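Grumel Housing Office: Pages for Young Readers

What Happens When a Family Rents a Home?

Some families own the home they live in. Many other families rent. Renting means paying money to use a home that belongs to someone else. The person or company that owns the home is called the landlord. The family that lives there is called the tenant.

The money a tenant pays is called rent. Most tenants pay it once a month. In the town of Woslow, our office looks after 156 rented homes. The smallest has one bedroom and the largest has five.

What is a lease?

Before a family moves in, the adults and the landlord sign a paper called a lease. A lease is a set of promises. It says how much the rent is, when it must be paid, and how long the family may stay. It also says whether pets are allowed. A lease at the Habte Street apartments is 17 pages long, and adults should read every page before they sign.

What is a deposit?

A deposit is extra money that the tenant pays at the start. The landlord keeps it safe while the family lives in the home. If nothing is badly damaged when the family leaves, the deposit is paid back. Small marks from everyday living are called wear and tear. A carpet that has grown thin near the door is wear and tear. A hole in a door is damage.

Who fixes things?

The landlord must repair the large parts of the home, such as the roof, the pipes, and the heating. The tenant must tell the landlord when something is broken. Children can help by telling an adult when they notice a drip or a loose handle.

The tenant takes care of everyday cleaning. This includes floors, sinks, and counters.

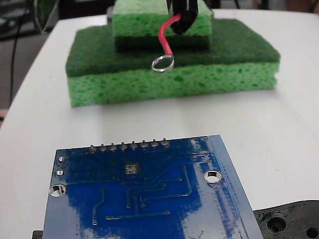
Kitchen sponges with a green scrub layer.

Moving out

When a family decides to leave, the adults write a letter to the landlord. This is called giving notice. Someone from the office then visits the home and compares each room with a list made on the first day. The keys are handed back last.

Words to know

Landlord: the owner of a rented home.
Tenant: a person who rents a home.
Lease: the written promises between them.
Notice: a letter that says a tenant is leaving.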